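Ralamen Shire Grazing Access Project
Progress report to the Prakska Fund, second period

We said in our first report that the council would vote on the travelling stock reserve by January. We would like to withdraw the word "would". The council met, the item was called, and a motion to defer passed before our speaker had found her glasses. It is now listed for the next ordinary meeting, as item 30, after the naming of the roundabout.

To recap for anyone new to the file: the reserve is 3768 hectares of public land running from the Herkar road down to the river flats. Drovers have used it in dry years for as long as there have been dry years. The draft plan would let the shire lease most of it in long blocks to whoever tenders highest, and the governing group on council has been selling this as tidy management. The opposition group has been calling it a land grab, though its own candidate proposed much the same thing at the last election, in a brochure we still have.

Your grant pays us to get the people who live beside the reserve into the argument. Progress against the work plan follows.

Meetings. We have held both public meetings promised for the period. The Herkar one filled the hall and ran well past ten at night. The one at Gallegos drew a smaller crowd and a better supper. Both candidates for the vacant ward seat were invited to each. One came to Herkar and left at question time – the other sent a statement, which was read out to the end in fairness to him and at some cost to everybody else.

Submissions. We helped residents lodge 36 written submissions on the draft plan. The shire's summary puts these under "general comment", a heading it also uses for complaints about bin night. We have written asking for them to be listed by subject and have had an acknowledgement, then a second acknowledgement of our reply to the first.

Mapping. The boundary map is finished and has been laid beside the shire's. They disagree on the eastern side, where the shire's line crosses a dam and includes a portion of somebody's shearing shed. The planning office has agreed to look at it. We are told this is a technical term.

Candidate pledge. Neither candidate has signed. One wants "leasing" changed to "stewardship" and the other wants "stewardship" changed to "leasing", so there is at least a basis for talks.

Spending. We are slightly under budget on printing and over on hall hire, as both halls charge by the hour and local democracy does go on. Supplies and cleaning came in where we expected. The travel line is unspent beyond fuel.

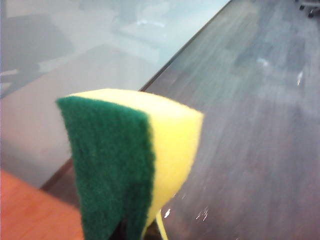
Leasing the flats would finish the small herds inside five years, a Gallegos resident wrote in answer to our feedback form, and no amount of calling it stewardship was going to put grass in front of a cow. The same form asked why the shire could find money to survey the reserve but none to fix the bore on it. We have passed that question on and would like to know ourselves.

Next period. We will attend the council meeting for item 30 and have registered two speakers, in case of glasses. We will hold a Saturday stall in Herkar before the ward vote and send the corrected map to every household on the eastern boundary. If the item is deferred again we will ask you for an extension on the final report, with no change to the total.

The reserve gate on the Herkar side is still padlocked. The shire says it isn't their padlock.

Contact: Ralamen Shire Grazing Access Project, care of the Herkar hall | © Ralamen Shire Grazing Access Project | Back to top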